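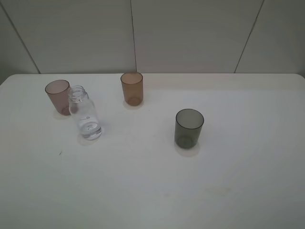

Corinne Haskett

March 2021

Got to the Garnport building early and had the cell all to myself, so I made a pot of coffee (drank most of it, too) and started on the table. I do love that table first thing, with only the three cups and the bottle standing on it and everything so pale and quiet. I left the cups loosely set out, pink over on the left, amber toward the back, the dark gray one nearer the front, because the arm has to find them wherever they are and I'd hate to spoil it with neat rows.

The trouble all this week has been see-through plastic. The camera sees the amber cup beautifully and then gets muddled at the left, where the bottle overlaps the pink one, and I can't say I blame it! I have trouble telling the edges of that bottle myself. So today was a calibration day. I brought the lights up from 92 to 123 on the dial, ran the whole routine again, and went over the offsets one by one with my pencil, the way I used to do on the old Sosine machine, which was a dear thing but never held its numbers past lunch.

After that it was the wrist. The grease was due at 200 hours and the counter said 226, so that one is on me and I've written it in the book. I wiped the joint down, put in fresh, and checked the cable where it rubs by the elbow. A little shiny but no cracks. I'd like to have the spare from Hulwood on the shelf before June all the same, they do take their sweet time.

Still to do: the faint yellowish smudge near the front on the right, which I keep meaning to get after with the soft cloth, and a tiny dark speck on the other side that may be a scratch, I couldn't decide. Tomorrow I'll try the pink cup and the bottle farther apart, then creep them back together a bit at a time. Home late, soup, feet up.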